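로봇 조작 학습 5주차 강의 노트
시연 수집: 직접 교시, 원격조작, 핸드헬드 그리퍼

담당: Aiguo Qian
실습 조교: Ho-yin Hsueh, Ida Haberkorn

5.1 지난 시간과의 연결

4주차에서는 정책 π(a|o)를 시연 데이터에서 지도학습으로 얻는 행동 복제를 다루었다. 손실 함수와 네트워크 구조는 주어진 것으로 두고, 이번 주에는 데이터 쪽을 본다. 같은 작업이라도 시연을 어떤 인터페이스로 기록했는지에 따라 관측 분포, 행동 표현, 시간 지연이 달라진다. 이 세 항목을 기준으로 수집 방식을 비교한다.

5.2 직접 교시(kinesthetic teaching)

시연자가 로봇 팔을 손으로 잡고 움직인다. 제어기는 중력 보상 모드로 두고 관절각을 기록한다.

관측: 고정 카메라를 쓰면 시연자의 손과 팔이 영상에 들어온다. 배포 시에는 이 요소가 없으므로 관측 분포가 어긋난다. 궤적만 기록한 뒤 재생하면서 영상을 다시 찍는 방법이 있으나, 접촉이 많은 작업에서는 재생 결과가 원래 시연과 다를 수 있다.
행동: 관절각이 그대로 나오므로 기구학적 변환이 필요 없다.
힘: 손목 힘센서 값에 시연자의 힘이 섞일 수 있다. 센서와 잡는 위치의 관계를 반드시 기록할 것.
한계: 양팔 작업을 한 사람이 교시하기 어렵다.

5.3 원격조작(teleoperation)

5.3.1 리더-팔로워 방식
같은 기구학 구조의 리더 팔을 조작하고, 팔로워가 관절각을 추종한다. 기록할 행동은 리더의 관절각(목표값)이다. 팔로워의 실제 관절각을 행동으로 쓰면 접촉 시의 위치 오차, 즉 암묵적으로 가해진 힘에 대한 정보가 사라진다. 과제 보고서에서 매년 틀리는 부분이다.

5.3.2 작업공간 방식
VR 컨트롤러 등으로 말단 자세를 지령하고 역기구학으로 관절각을 구한다. 특이점 근처에서 관절 속도가 커지므로 감쇠 최소자승법을 사용한다. 클러치 버튼을 누르고 있는 동안만 상대 변위를 전달하는 구성이 일반적이다. 클러치를 놓은 구간은 학습 데이터에서 잘라낸다.

5.3.3 지연
본 강의 실습 장비인 Stokarix에서 조작 입력부터 팔로워 움직임이 영상에 나타날 때까지 측정한 값은 약 170 ms이다. 지연이 크면 시연자는 움직이고 멈추기를 반복하게 되고, 이 정지 구간이 데이터에 남는다. 정지 구간이 많은 데이터로 학습한 정책은 같은 위치에서 멈춘 채 빠져나오지 못하는 경우가 있다.

5.4 핸드헬드 그리퍼

로봇 없이 그리퍼만 손에 들고 작업한다. 그리퍼에 카메라를 달고, 로봇 말단에도 같은 위치에 같은 카메라를 단다. 손목 시점만 쓰면 사람 팔과 로봇 팔의 외형 차이가 관측에 거의 들어오지 않는다.

5.4.1 자세 추정
그리퍼의 6자유도 자세는 보통 다음 중 하나로 구한다.
(가) 카메라와 IMU를 이용한 시각-관성 SLAM
(나) 외부 카메라로 그리퍼에 부착한 마커 추적
(다) 광학식 모션 캡처
(가)는 장소 제약이 적지만 흰 벽이나 반사되는 바닥처럼 특징점이 불안정한 환경에서 추적이 끊길 수 있다. (나)는 가림에 취약하다. 마커를 정육면체의 여러 면에 붙이면 회전에 의한 손실을 줄일 수 있다. 마커 좌표계에서 그리퍼 끝점까지의 변환은 별도로 보정해야 한다.

5.4.2 행동 표현
절대 좌표는 세션마다 원점이 달라진다. 현재 말단 좌표계를 기준으로 한 상대 자세를 사용한다.
 ΔT(k) = T(t)⁻¹ · T(t+k), k = 1, …, K
두 손을 쓰는 작업에서는 각 손의 상대 궤적 외에 두 그리퍼 사이의 상대 자세를 관측에 추가한다. 이를 구하려면 두 장치가 공통 좌표계에 정렬되어 있어야 한다.

5.4.3 시간 동기
영상과 그리퍼 개폐 폭, 자세를 30 Hz로 맞춘다. 머리 장착 카메라를 함께 쓰는 경우 시작 시각의 차이를 따로 보정한다. 배포 시에는 관측 지연과 실행 지연을 각각 측정하여, 이미 지나간 시점의 행동을 버리고 실행한다.

5.4.4 실행 가능성
사람이 든 그리퍼의 궤적이 로봇의 도달 범위와 속도 한계를 만족한다는 보장이 없다. 수집 후 역기구학 검사를 통과하지 못한 에피소드는 제외한다. 작년 Grellenon 세트에서는 이 단계에서 38개 에피소드가 빠졌고, 대부분 손목 회전 속도 초과였다.

5.5 실습 3

작업: 천을 집어 두 번 접기. 2인 1조.
1) 그리퍼 끝점 보정을 수행하고 변환 행렬을 저장한다.
2) 핸드헬드 방식으로 30회, 리더-팔로워 방식으로 30회 수집한다.
3) 파일은 Erine 서버의 조별 폴더에 올린다. 실패한 시연도 지우지 말고 fail 표시를 한다.
4) 두 데이터의 에피소드 길이 분포와 정지 구간 비율을 비교한다. 정지의 기준 속도는 조별로 정하되 보고서에 명시한다.
5) 역기구학 검사 통과율을 보고한다.

보정이 끝난 뒤 카메라 나사를 건드리면 1번부터 다시 한다. 장비 예약은 Ida Haberkorn에게 문의. 제출은 2월 말까지.

5.6 읽을거리

강의 교재(Böttcher) 29쪽부터, 상대 자세 표현의 유도. 기호 T의 첨자 순서가 본 노트와 반대이므로 주의.
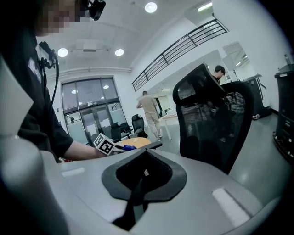

그림 5.1 손에 든 그리퍼와 정육면체 마커. 시연자는 머리에 카메라를 착용하고 있다(5.4절).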